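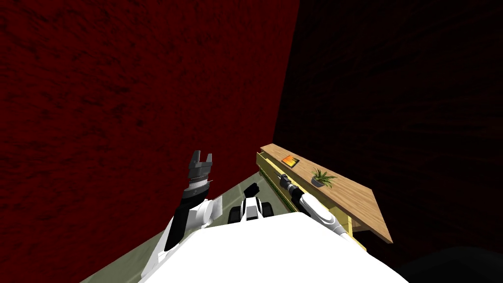
Prallutix is a motion planner for two-armed robots, and I've been fiddling with it (happily!) since April. Gobnait Mac Carthaigh wrote the first version at Pondia, and the code went public on July 21, 2020. You give it a goal for the gripper and it looks for a path that keeps both arms clear of walls, shelves and each other.

It runs inside a simulator called Eria, and the wrist views are what I stare at most.

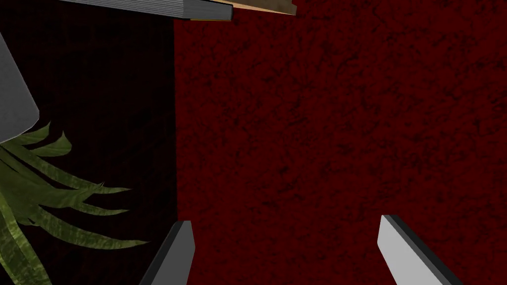
Wrist view in Eria, gripper open, with leaves at lower left.

My test set has 468 starting poses, and the planner gives up on 82 of them, mostly in tight corners.

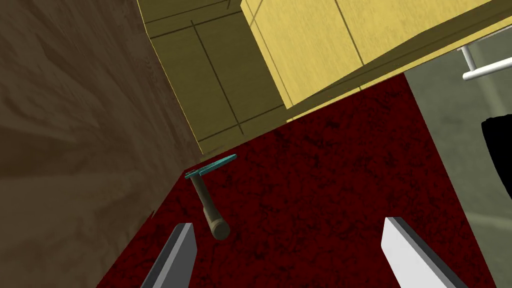

Grasp planning

Grasps come from an add-on called Daly. Something like a hammer is fun, with a thin head and a thicker handle end – Daly scores up to 30 grips and passes the best 4 along to the planner.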